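Section 6. Clearing the Mixed-Goods Table
Wumurico packing floor guide, revised 1/5/22

Read this section before your first shift beside the two-armed unit. The Tudose brochure says the table "runs itself." Plan your day as if it doesn't.

1. Check that the felt top is clear of tape and scraps.
2. Lay out the goods with space between them. Bottles go on their sides. Do not stack.
3. Stand behind the floor line and press Start on the Allura panel.
4. Watch the first pick all the way through. The left hand and the right hand are set up separately, and a good grip on one tells you nothing about the other.
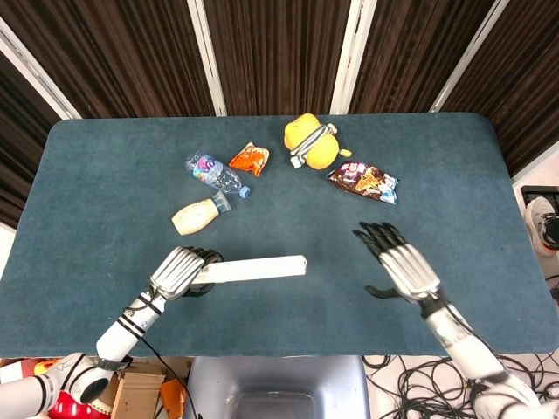

5. If a pick stalls for 18 seconds, press Hold. Wait for the amber light before you reach in.
6. Write the stall on the paper sheet. The panel log leaves out any stall cleared by hand, so its numbers look better than your shift did.

CAUTION: Keep feet and carts off the cables. Hold stops the arms but does not cut power.

NOTE: Management's target is 900 picks per shift. The best we logged in June was well short of that, with a person at the table the whole time. Sorting work has become watching work, and your break schedule has not changed to match. Staring at slow hands is tiring. Ask for rotation every two hours.

7. Soft toys and crumpled bags get a second look. Long cartons should be held level until they are over the tray.

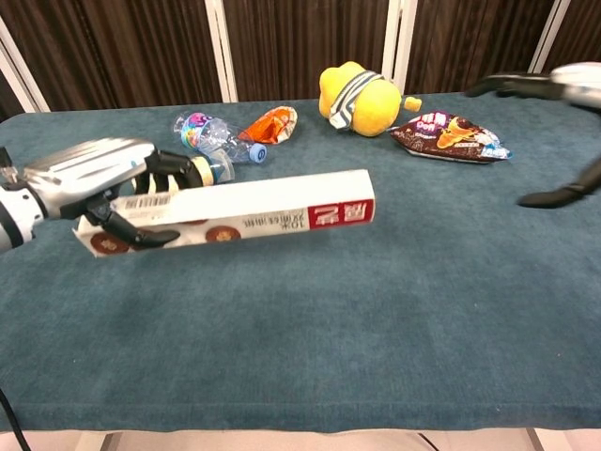 Berhanu Woldemariam disagrees with part of this section and asked that it say so: his wrists stopped hurting after the Stesonano line changed over, and he would not go back to hand sorting. He does agree about the paper sheet.

8. At shift end, press Park, sign the sheet and leave it in the rack by the panel. Do not round up the pick count.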